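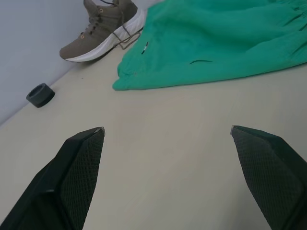
Figure 3. Wrist-camera view during the floor-clearing task. A sneaker on its side and a crumpled green textile lie on a pale floor near the wall, with the gripper fingers open.

4.2 Picking up after people

Of the chores we tested, clearing a floor is the one most often claimed as solved. The claim usually rests on trials with blocks, cups and stuffed toys, placed well apart and away from walls. We wanted to know how much of it survives contact with clothes and shoes. Our short answer is that a good deal of it does not.

The task was stated simply. Items lie on the floor, and each must be lifted and moved to a bin without human help. We ran 849 attempts across three sites, which we call Culano, Dunora and Baysal, using the same controller and the same pair of textured fingers throughout. An attempt ended when the item was in the bin, when 24 seconds passed without progress, or when the safety stop was triggered. We did not retry failed attempts, and we did not move an item into an easier position beforehand. Both practices are common in earlier work and both raise the reported success rate.

Figure 3 shows the kind of layout that caused the most trouble. The sneaker lies against the wall with its laces trailing toward the green fabric. For a person the order of work hardly matters. For the controller it matters a great deal, and we found no sign that it had learned this. It ranked items by how confident it was in a grasp, and its confidence was a poor guide. Laces were a regular source of error: a grasp planned on the upper of a shoe would close on a lace as well, or on the lace alone, and the shoe would swing free during the lift.

Fabric raised a different problem. The controller preferred edges, and a bunched hem like the one in the figure offers many of them. Closing on a hem is easy. Lifting by it is also easy, in the narrow sense that the fingers rise and some cloth rises with them. But a large garment held at one edge still drags on the floor, and it can sweep smaller things along with it. The dark gray ring by the wall in Figure 3 is typical of such things. Our scoring counted a lift as a success only if the whole item cleared the floor – a rule that several published benchmarks leave out. When we rescored our own logs under the looser rule, the results looked far better, which should worry anyone who compares numbers across papers.

Walls made matters worse. The fingers need room on both sides of an object, and an item pushed against a baseboard gives them room on one side only. The planner's usual response was to approach from above at a steep angle, where the fingertips tended to slide off a rounded surface such as a thick shoe sole. At Baysal, where the test area was narrowest, this was the main cause of safety stops.

We also trained a second version of the controller on 3000 further demonstrations from the Dulono set, most of them of folded or hanging clothes. It was better at closing on cloth and no better at deciding where to close. We take this as weak evidence against the view that more data of the same sort will fix the problem, though we tested only one model family and would not push the point further.

None of this shows that the chore is out of reach. The arm did clear floors, sometimes quickly, when the items were few and stiff. Our objection is to the step from those floors to a lived-in bedroom. In that setting someone would still have to watch the machine, free it from laces and pick up what it dropped, and we have yet to see a study that counts this labor against the time saved.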